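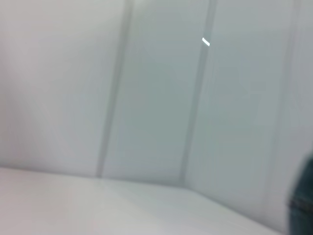 Wrist camera maintenance (Mornero cell)

The Mornero cell is a bench-mounted robot station assembled by Clusitz, with a white tabletop backed by pale upright panels. Upkeep centres on its wrist camera, which is recalibrated every 30 operating hours, an interval whose basis has never been published.

Clusitz claims the routine corrects for motion blur. Critics, among them the technician Yatziri Tlapale, doubt this, as calibration can't sharpen a picture smeared by movement. She also disputes using the panel seams as reference lines, noting that they can look doubled when blurred. Her service notes favour a printed target and a full stop before each capture.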